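November 2021

What a week it has been, dear diary! I have hardly sat down since we came back from Cosholm, and this morning I was ready to hide under my desk with the running order over my head. Two guests dropped out of the afternoon programme, the phones wouldn't stop, and I'd had nothing since breakfast but a biscuit (a broken one at that).

Then in walked Femke Van den Broek with her accordion and her mother, all the way from Storkeck, and said they listen to us every single day while they do the baking. Every day! I could have hugged the pair of them.

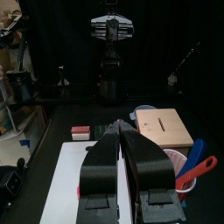
Femke played us three tunes live and the switchboard lit up like a Christmas tree. One was a slow waltz her grandfather wrote, and the whole studio went quiet, even our producer. I've been thinking since that I'd like our corner of the studio done up in plain white on black, like that white board on its black tabletop, very simple and smart. Anyway, her mother left us an almond cake, and I had two slices before the news. She's promised they'll come back in January, and I've already pencilled them in.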